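Gunn Street Computer Users Group
Minutes of the August meeting, Wednesday night, 7 pm

Minutes by Effie Rennie, because Finlay did them last time and I lost the toss.

Present: Ludger Voß (chair), Finlay Matheson, Afonso Loureiro, me, and a decent crowd in the back rows who didn't sign the sheet. Please sign the sheet! It lives on the little table by the door.

Apologies: Fergus Buchanan, who is at his daughter's place and sent his report by email.

Last month's minutes

Accepted, with one correction. I'd been written down as offering to rebuild the mail archive. What I said was that somebody ought to. Finlay has changed it and we're still friends.

The old file server

This took up most of the night, so I'll try to get it down in order.

Most of you know the club's files sit on the old box we call Hastia, which runs Windows Server 2000 and has done so far longer than anyone planned. Ludger's proposal was that we stop nursing it and move everything over to the newer machine, Rernmont, before the end of the year. He'd put together a one-page plan and read it out, and I thought it was pretty sensible. Copy the shared folders first, leave Hastia running read-only for a while so people can check their stuff came across, then turn it off for good.

Afonso wanted to know what happens to permissions. Fair question! The folders on Hastia have had people added by hand over the years, some of them under logins for members who left ages ago. If we copy the lot with permissions intact we bring all that mess with us, and if we don't, somebody has to sit down and set it up again from scratch. We went back and forth on it for a good while. I was for starting clean and said so, probably more than once. Ludger was worried about locking someone out of the newsletter folder the night before it's due to go out.

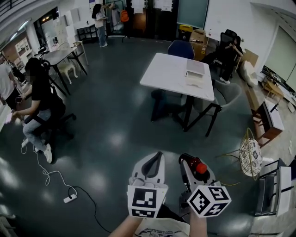
In the end we settled on starting clean with 2 groups, one for members and one for the people who edit things, and Afonso will write up who goes in which. If you edit the newsletter, the events page or the loan catalogue, email him so he doesn't have to guess.

Finlay then brought up long file names. He tried a test copy of the photo folder at home and it fell over on a bunch of paths that were too deep (folders inside folders inside folders, all called "New Folder", you know who you are). He's going to run a listing of everything over the limit and send it around, and each owner can shorten their own. Anything that hasn't been claimed by the next meeting, Finlay gets to rename however he likes. He was a bit too pleased about that.

Moved by Ludger that we go ahead with the move to Rernmont as per the plan, with Afonso's groups added. Seconded by me. Carried.

Backups

Fergus's report, which I read out in my best Fergus voice. The nightly job has been finishing most nights but it failed 6 times since the last meeting, always on the same drive. He thinks it's the cable or the enclosure and doesn't want to blame the disk until he's swapped both. He asked if anyone had a spare enclosure, and a bloke in the second row said he'd have a dig in the garage. I didn't catch your name, sorry, but please do dig.

I asked whether anyone had done a test restore lately and the room went very quiet. So that's now a job. Finlay and I are going to pick a folder at random, restore it to my laptop and compare it with the original. I'd like us to do this before anything gets copied off Hastia, and Ludger agreed, so the copy waits on the restore.

Afonso raised keeping a copy off site. At the moment both backup drives sit on the same shelf as the server, and if the roof goes we lose the whole lot. He's happy to keep one at his house and swap it at each meeting. It would have to be encrypted, as the membership list is on there with everyone's phone numbers. Agreed in principle, and Fergus to have a say when he's back.

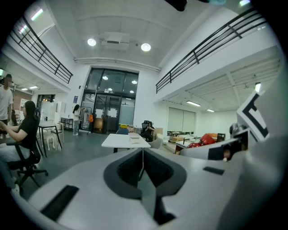 Lerker licences

We pay for 9 seats of Lerker, the remote help program, and the renewal is coming up. Finlay pulled the log and there are seats that haven't been touched since the year began. Ludger would like to drop a few and put the money towards a bigger drive. I'm a bit wary, as the home help sessions always pick up after Christmas when people unwrap new computers and can't find their email. We decided to ask the home helpers which of them still use it and sort out the number next time. If you've got a seat and you're not using it, tell Finlay. There are no hard feelings, we'd just like to know.

Beginners' sessions

The spreadsheet morning went well, and I enjoyed it a lot. We ran over time on sorting and never got to charts, so I'll do charts on their own next time. Somebody asked for one on password managers and Afonso said he'd take it if he could borrow my slides. You can, Afonso, but please fix the spelling of "authentication" on the title page, I've been meaning to get to it.

Other business

The projector remote wants new batteries. Ludger is buying them.

A member asked if the club could help with tax software. We don't do tax, we never have, but Finlay will show anyone how to install it.

Jobs from this meeting

Ludger: final plan for the move, batteries.
Afonso: the two groups, password session.
Finlay: long path listing, Lerker seats.
Finlay and me: test restore.
Fergus: cable and enclosure, opinion on the off-site drive.

Closed at 9 pm. Next meeting same night and same time, and I believe it's Afonso's turn for the minutes.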